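Film, seals and the packing bench

The packing lead at Gredard has run the small-goods line since it moved to 20 micron film. "Thinner stock creases sooner," she says. "You check the colour, then the seal." Each carton takes 765 bags.

Printed bags get the closest look. Teal on white is unforgiving — glare off a clear edge can hide a fold.
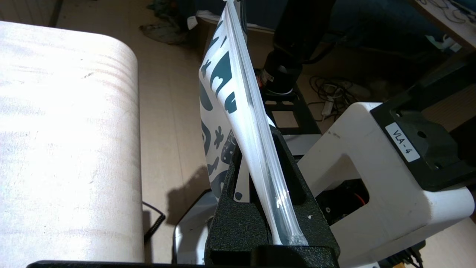
On storage

Rolls from Gendico stay wrapped until October. "Keep them off the floor and away from the heater," she says. "We hold 2000 bags in reserve, labelled by batch."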